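Home | Projects | Reports | Contact

Westier Rain and Frost Network: progress report to the Cordier Fund

Prepared by Ludivine Fleury, project lead
Period covered: July to December

Print this page | E-mail this page

The grant pays for a network of rain gauges and ground-level thermometers in the Westier valley, and for one part-time post to look after the readings. We said in the application that the network would be complete by the end of the autumn. It is nearly complete. Six stations are still to go in, all of them on the upper slopes above Festow, where the track was closed to vehicles for most of November.

The stations in place now number 70. Most are on farmland or in large gardens, and the hosts have been helpful about access. Two had to be moved after the first month because they stood too close to buildings and were reading warm at night. Kohei Hirose has marked the earlier readings from both as doubtful, and they are left out of the averages.

Data collection has gone better than we expected on the valley floor and worse higher up. The signal at Jeson is poor and the logger there drops out in heavy cloud – usually for a few hours, once for nine days. Readings are stored on the logger and can be fetched by hand, so nothing has been lost, but each visit takes most of a morning.

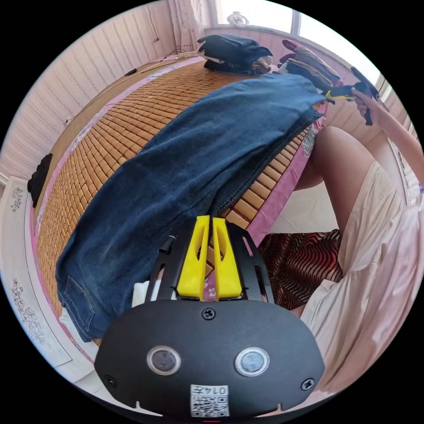

Reading time: 2 minutes

The first air frost of the season was recorded at Jeson in October. The valley floor had none until well into November, which several of the older growers told us was late. We have only one autumn of our own figures and can't say whether it was unusual. Apolline Millet is copying out the rainfall books kept at the old Festow waterworks, and these should give us something to compare with. She has finished the first two volumes. The handwriting in the third is slow going.

Rainfall was low until the last week of October and then heavy. Three gauges overflowed on the same night. The model we chose holds 200 mm, so we think the cause was blocked outlets, and hosts have been asked to clear leaves weekly.

Spending is at about 80 per cent of the budget for the period. The underspend is the cost of fitting the upper stations, which we would like to carry over to the spring. Fuel has cost more than planned – mostly the Jeson visits – and we have met this from the printing line.

Staffing: Benoît Maillard left in September and Lucienne Perrin took over the post in October. There was a gap of three weeks in which the checks were done late but were done.

Next period: fit the remaining stations once the track reopens, replace the aerial at Jeson, and send all hosts a sheet of their own readings. We would be grateful for a decision on the carry-over before the end of February.

3 comments | 11 shares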